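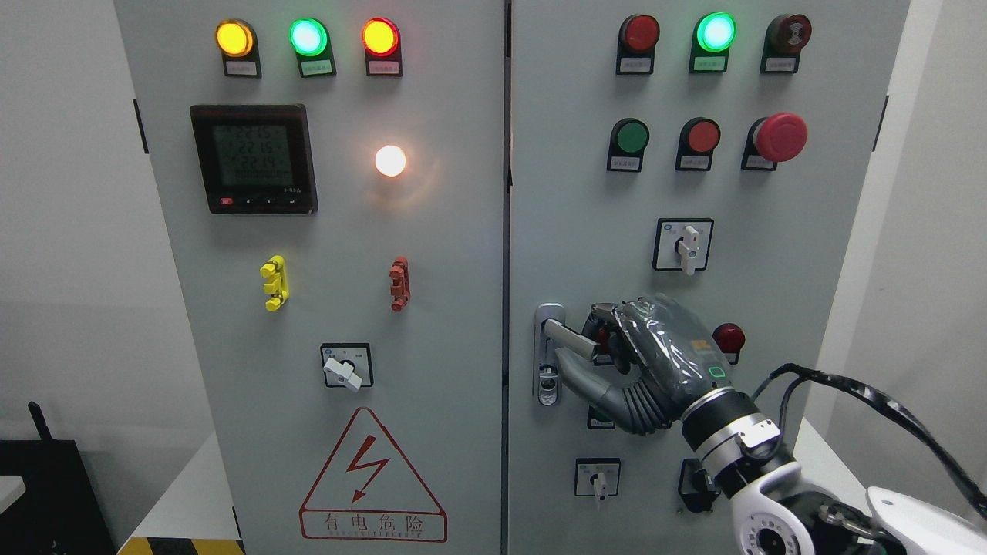 3.2 Salting and resting the eggplant

I'll admit I went into this part of the study with a grudge. My grandmother salted every eggplant she ever cooked, and I've been skipping that step for years and feeling guilty about it. So for the June batches I bought 70 fruits from the growers at Falitz, all the same long purple kind, and cut them into rounds as thick as my little finger (we did use a ruler after the first tray, I promise).

Half the rounds got salt and a rest in a colander. The other half went straight into the pan. Everything was fried in the same sunflower oil, 3 minutes a side, and weighed before and after on the kitchen scale at Barrera. I blotted each round once with a paper towel and left it at that, which matters more than you'd think: a second blotting takes off a lot of oil and makes every slice look virtuous!

Figure 3. Oil taken up by salted and unsalted rounds, by tray.

The salted rounds drank less oil on nearly every tray. Taste was another story. Our tasters at Itimside filled in 292 score cards, and on bitterness they couldn't tell the two apart. They did like the salted ones better for texture (creamier in the middle, a few people wrote), though some cards complained they were too salty, and I think that's fair, my rinsing was lazy on the early trays. We left those trays in the totals and marked them with open circles in Figure 3.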